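Do we need a four-day week with longer days?
14/08/2025

Bestside, where I do the invoices, wants to squeeze our hours into four days from next month. Everyone seems thrilled. I'm not so sure.
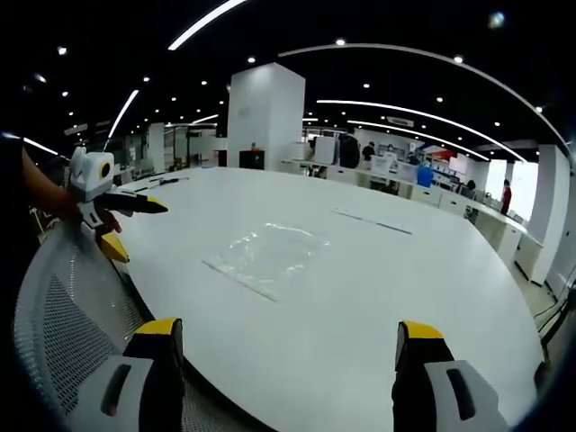 A reader who tried it at Hustari wrote to say that the free Friday was lovely until March, when she noticed she spent most of it asleep. I can believe that.

The sums don't change. We'd still do the same hours, only now I'd get home at 7 and eat toast standing up. The leaflet says 64 per cent of staff at Prostier "felt fresher" after the switch. Fresher than what? And when were they asked, on a Thursday night or after three days off?

My manager says we can go back if it doesn't suit. I've been there 13 years and I can't remember us going back on anything, including the chairs. The form is due on Monday and I haven't ticked either box.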